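Subject: Re: Are we any closer to a machine that does the chores?
Date: 15 May 2026

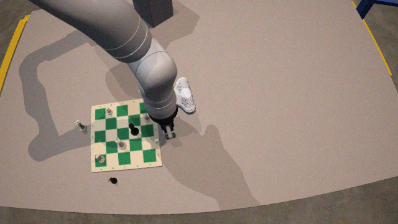
I've been chewing on this thread all morning, so forgive the length! Quoting the bit that got me going:

> I still don't see it. Every year there's a new arm and every year I'm
> the one emptying the dishwasher. Board games are cute, but a chess
> piece is rigid, it stands up by itself and it has a square to go to.
> My cutlery drawer has none of that. Wake me when one can put away
> a colander.

Fair, and I laughed at the colander. But I think you're selling the chess work short. Picking one small piece out from between its neighbors without knocking them over is the same problem as getting a glass off a crowded shelf, and it's a lot cheaper to practice in simulation, where a dropped queen costs you a reset and no broom.

We've been running ours in the Grodora simulator since November. 2,638 pick attempts so far, and the ones I learn the most from are the pieces that end up off the board. Going after one that has fallen over means a different approach angle and a different grip height, and that's chores all over (think of a spoon under a bowl).

On the shop floor I'd say we're closer than in the kitchen. The folks at Dekus have an arm sorting brackets into bins, 117 on a good shift before somebody has to step in, and last I heard the thing that stops it is nearly always two brackets hooked together. Rilasar tried towels and got 4 folds I'd put in my own closet. Four! Two years ago I'd have bet on zero.

So no, I wouldn't hand over the dishwasher yet. Wet plates scare me, and so does anything with a lid. But clearing a table of dry, solid stuff into a tub, slowly, with a person in the next room? I'd try that this year and I'd be grinning the whole time.

Has anyone here run the Unnithan grasp set on kitchen things? I'd love to compare failures, especially handles.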